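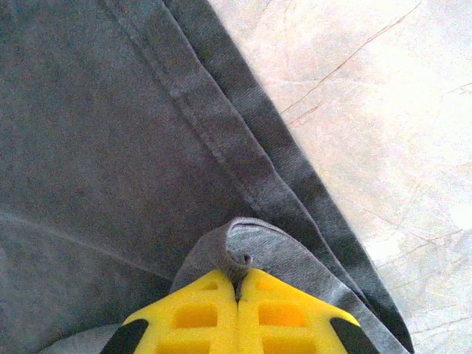 *Gripper fingers holding a gathered fold of dark grey cloth.*

**To:** Members of the Textile Handling list
**Subject:** Re: Trial terms for the Brinerari folding cell

Dear members,

The secretariat has received several enquiries on the Brinerari two-arm folding cell, which Delley is now offering to member organisations on a trial basis. The earlier message from the Lambrakis purchasing office is quoted in full below so that those who have recently joined the list may follow the discussion.

> Dear list,
>
> Our organisation operates a central laundry and is considering whether to take the Brinerari cell on trial. We should be grateful for guidance on the following points before we reply to the supplier.
>
> First, does the trial fee include replacement fingertips, or are these charged separately? Our work is mostly staff clothing in heavy cloth, and we expect a fair amount of wear.
>
> Secondly, may the cell be used with garments of different weights on the same day, or must it be set up again each time?
>
> Thirdly, the leaflet refers to 3,000 folding cycles within the trial. It does not say whether a failed attempt is counted as a cycle.
>
> We would also welcome the views of any member who has seen the cell at work.
>
> With thanks,
> Purchasing Office, Lambrakis

We have put these questions to Delley and have reviewed the trial agreement and the handbook supplied with it. Our reply is set out under the headings below. Members should rely on the signed agreement in the event of any difference.

## What is offered

The trial comprises the loan of one cell with two arms, delivery and fitting, one half-day of instruction for up to four members of staff, and telephone support during working hours. The trial period is 45 working days from the date on which fitting is signed off. The fee is payable in advance and is set against the purchase price if the member proceeds.

The cell works on one garment at a time. Finished items must be taken away by a member of staff, as no stacking unit is included. Members who require stacking should ask Delley for a separate quotation. The Brollska stacking table has been mentioned on this list before, but it does not form part of the present offer and we have not reviewed it.

The two arms are mounted along the front of the work surface and share the space over the garment. In the arrangement under review, the basket is placed at the far right corner of the surface.

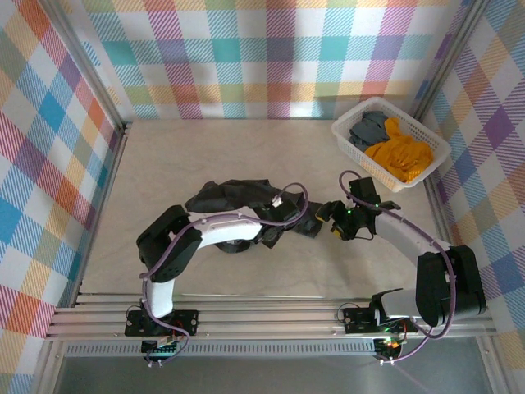

## Fingertips and other wearing parts

One spare set of fingertips is included in the trial fee. Further sets are charged at list price. Delley has confirmed that damage caused by pins, badges or other metal items left in clothing is not covered, and that garments should be checked before they are placed in the cell.

## Mixed loads

Garments of different weights may be handled on the same day. The operator is required to choose the correct garment type at the panel before each change. Delley advises that very thin or slippery cloth be left out of the trial altogether, and we would ask members to respect this when reporting their results.

## Counting of cycles

A cycle is counted when the arms complete the full folding routine, whatever the quality of the fold. An attempt which is stopped by the operator is not counted. In an earlier trial at another member organisation, 1,931 cycles were recorded, of which 73 were marked by staff as needing to be folded again by hand. These figures were given to us by the member concerned and have not been checked independently.

## Notes on the finished fold
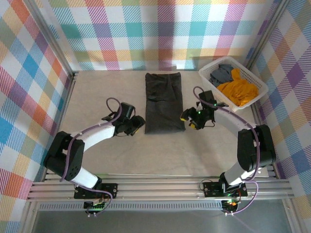
*Reading time for this section: 1 minute*

The dark garment between the arms has been brought to a long rectangle, with its lower edge folded under. Soft creases remain in the cloth. Members whose customers expect a pressed finish should note that the cell does not press or steam, and that any such step must be carried out beforehand.

The agreement does not lay down a standard for an acceptable fold. We recommend that each member write its own standard and attach it to the agreement before signing. Delley has indicated that it will accept such an attachment provided it is received before delivery.

Requests to join the trial should be sent to the secretariat by the end of June, stating the types of garment to be handled and the floor space available. Replies to this message will go to the whole list. Questions on price should be sent to Delley directly.

Yours faithfully,

The Secretariat
Textile Handling list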